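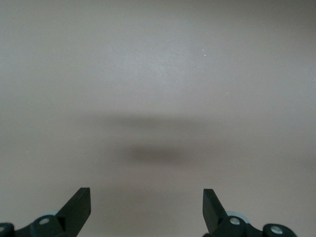

What finish was agreed for the worktops in the Ezzat workroom?
A plain matte warm gray with no pattern, the same on every table, to be wiped down at the end of each session.

Ezzat Workroom Users' Meeting
Minutes, September
3 min read

The meeting opened at 6:15 p.m. The minutes of the last meeting were accepted with one correction: the shelving quote came from Jisico, not Pluvarow.

1. Worktops
Samples from Pluvarow and Besinness were passed around. The glossy white was turned down for glare under the ceiling lights. Two members preferred a darker gray. The vote went to the warm gray. Pluvarow has quoted $342 per table, fitting included. Besinness was cheaper at $262 but could not match the color.

2. Dust
Small white specks show up clearly on a matte gray surface. It was asked whether a patterned top would hide them. The meeting preferred to see the dust and wipe it. Dry cloth first, then a damp one. No scouring pads and no polish. Cloths go in the bin by the sink, not back in the drawer.

3. Clearing up
Tables are to be left clear at the end of every session. Unfinished work goes on the shelves with a label. Anything without a label will be moved to the hall closet.

4. Lighting
Members at the back tables find that their own shadows fall across their work. Jisico will be asked to price two extra lamps. Carried over.

5. Supplies
The last order of 1,000 paper towels is nearly used up. Reorder agreed. Petty cash stands at $53.

6. Other business
The side door sticks. Jisico to look at it when they come about the lamps.

The meeting closed at 7:20 p.m. Next meeting in November, same room.

We use cookies to remember your settings. Accept | Manage preferences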